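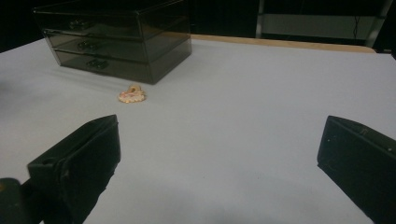 WUTMONT TO SELL DECORATED HEARTS IN REUSABLE BOXES

Lindach, July 10, 2003 – Wutmont, the Lindach bakery and packing firm, is changing the way it packs its decorated heart bakes. From this summer the hearts will be sold in a rigid plastic box with a lid, in place of the film tray and card sleeve used until now. The box, called the Fikre, is meant to be kept and used again at home or returned to the shop.

The first boxes go to Nindness, which sells Wutmont goods in its own shops and supplies a number of tea rooms and farm shops in the area. Orders from other shops will be taken once the Nindness deliveries are running.

The hearts are small, with a pale border and a touch of colour in the middle. Wutmont has made them for the February trade for many years and later began selling them all year round. They have always been awkward to pack. The edge is crumbly and the decoration marks easily, so a heart that slides about in a tray often reaches the shop with part of its border missing. Shops have been able to claim for damaged stock, but most simply put the broken ones out with the tea.

"We changed the film twice and it made very little difference," said a spokesperson for Wutmont. "The trouble was the tray. It bent when it was picked up by one end, and everything inside went down to that end. We wanted something with stiff sides that could be lifted with one hand and put down again without anyone having to think about it."

The Fikre comes in 2 sizes. The small box holds four hearts in a single layer, with a paper divider, and is intended for gifts and for tea room counters. The larger box is deeper and is packed in layers with a sheet of baking paper between them. Both have a smoky, see-through body and a lid that lifts off in one piece. The tint was chosen after clear boxes were tried in a shop window, where the pink in the decoration faded within days.

Hearts are laid in by hand, face up, and the lid goes on last. Wutmont looked at dropping them in from a chute, as is done with its plain rusks, and decided against it. A heart has to be picked up by its sides, below the decorated border, and lowered flat. Packers at Lindach have been working on plain white surfaces during the trials, which makes crumbs easy to see and easy to clear away before the next box is filled.

Filled boxes then go on to metal trays for the cooling room and the van. The trays are the ones already used for loaves, so shops will not need new racking. Staff are asked to move a filled box by taking hold of it low down at the corners. Lifting by the lid is not advised, as the lid is made to come off easily.
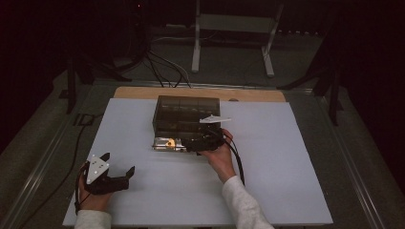

A smoky plastic box on a metal tray on a white board.

Part of the trial work looked at how boxes behave when they are handled near an edge or pushed from one corner, as happens on a busy counter. An early version had rounded feet and tended to turn on a shiny tray. The feet have been taken off and the base is now flat. The lid was also changed: the first one was the same shade as the body and people had trouble finding the join, so the new one is slightly lighter.

A total of 280 boxes have been filled and sent out since February as part of the trial, some to Nindness and some to Wutmont's own shop in Lindach. Boxes were opened on arrival and the hearts checked for broken edges and smeared decoration. The shops reported fewer broken hearts than with the film trays. They also asked for a bigger label, and one tea room said the paper dividers were hard to get out without touching the food. The label has been made bigger. A new divider with a tab is being cut and will be in the boxes from the autumn.

"People kept the boxes, which we had hoped for but had not planned for," the spokesperson said. "We had put a return bin in the shop and for the first few weeks there was hardly anything in it. Customers told us they were using them for buttons and tea bags. That is fine by us – it does mean we need to order more."

Boxes that do come back will be washed at Lindach and used again. Customers can return a box to any Nindness shop, with or without its lid, and will get 60p off their next box of hearts. Boxes that are cracked or badly scratched will be taken out of use and sent for recycling. The box can be washed by hand in warm water with ordinary washing-up liquid. It should not go in an oven or a microwave, and the dishwasher may dull the finish.

The recipe for the hearts is unchanged, and so is the price of the hearts by weight. A small charge has been added for the box itself. Customers who do not want one can still buy hearts loose in a paper bag at the counter in Lindach, and Nindness shops with a bakery counter will offer the same.

Wutmont will go on using film and card for its rusks and fruit slices for the time being. The firm has been asked whether the Fikre could be used for iced fancies and is looking into it, though these stand taller than the hearts and would need a different lid.

Shops taking the hearts for the first time are advised to store filled boxes flat and out of direct sun, stacked no more than 4 high. Opened boxes should be closed again after serving.

Notes for editors

Wutmont bakes and packs biscuits, rusks and small decorated goods at Lindach and sells them through its own shop and through other retailers. Nindness runs shops and a delivery service for independent tea rooms and farm shops.

Samples of the Fikre box in both sizes, empty or filled, can be requested from the Wutmont office in Lindach. Please allow a few days for filled boxes, as they are packed to order. Price lists for trade customers are available from the same office.

Ends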